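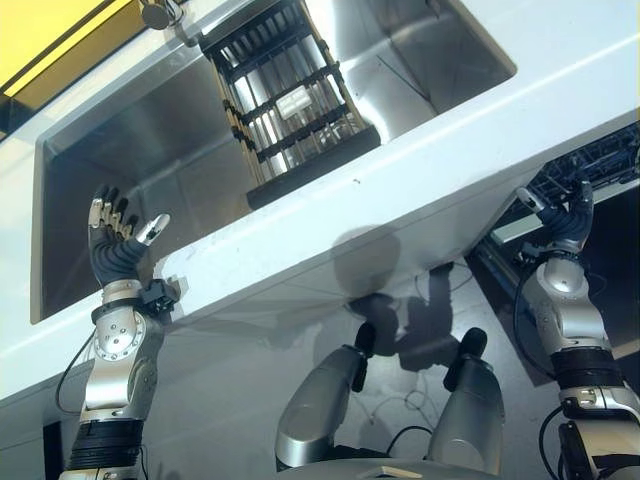 Trorell 65 folding dish rack: six months in

I bought the Trorell 65 in January, when our old bamboo rack finally grew something green in the joints and had to go. I'd read maybe a dozen reviews by then and most of them were written the day the box arrived. So I waited. It's now Thu 13 July, the rack has been through two family visits and one very ambitious jam weekend, and I love it more than a person should love a dish rack!

Some background. We're a household of four in an apartment with no dishwasher. My husband bakes, I make soup in enormous quantities, and the kids go through cups as if they were free. Whatever we dry our dishes on gets used three or four times a day.

What you get

The Trorell comes in a flat box with the rack, a cutlery cup and a drip tray. It unfolds in one motion and two little catches click into place at the sides. No tools, no bag of screws. The instruction sheet has one drawing on it and I didn't need it. Ours is the 65, the middle size. There's a smaller one for single people and a bigger one that I think would swallow most counters.

Everyday use

Plates stand up straight and stay there. I can fit our dinner plates in every slot if I alternate big and small, and every other slot if it's only the big ones. Bowls are the usual story (deep ones lean on each other), but I've found that starting from the back row and working forward keeps them from sliding. Wine glasses go along the side rail, upside down, and I haven't lost one yet.

The coating was my biggest worry. My last coated rack, a Clondaser, started to flake at the feet after one summer and left orange rings on everything. So far there's no rust on this one at all. I rinse it on Sundays and go over the corners with an old toothbrush, and that's all the care it gets.

It's also sturdy. My friend Wulan Pelupessy put her cast iron Dutch oven on it at Easter, full weight, lid and all, while I watched through my fingers. The rack didn't budge.

The drip tray

Okay, the tray. I like it less. The spout is too short, so unless you have it lined up exactly with the sink, water creeps back under the lip and makes a puddle behind the rack. I fixed this by folding a washcloth under the back edge to give it some slope, and it works fine, but at this price I shouldn't be folding washcloths. Kimutai Mrema, who runs the kitchen shop where I bought mine, told me he hears this from other customers too and that some of them skip the tray completely and use a towel.

The cutlery cup

Bigger than it looks! It holds a full dinner's worth for the four of us, with the bread knife lying across the top. The holes in the bottom are a bit wide, and a teaspoon handle will poke through if you drop it in fast. I put the small spoons in handle up now and don't think about it anymore.

How it compares

Before ordering I borrowed my sister-in-law's Lyimo for a week. The Lyimo is prettier – I'll give it that – and has a wooden handle that people always comment on. But it doesn't fold, and the slots are so far apart that saucers fall flat. If you mostly wash mugs and want something nice to look at, get the Lyimo. For plates, the Trorell wins easily.

Would I buy it again?

Yes, tomorrow. Folded up, it slides into the gap beside our fridge, and when guests come I get my whole counter back in a few seconds. I'd love a longer spout on the next version, and maybe a second color for the cup. Mine came by Kurier in two days, and the replacement catch I asked for in spring (my fault, I stepped on it) was sent free of charge.

Faith Ondieki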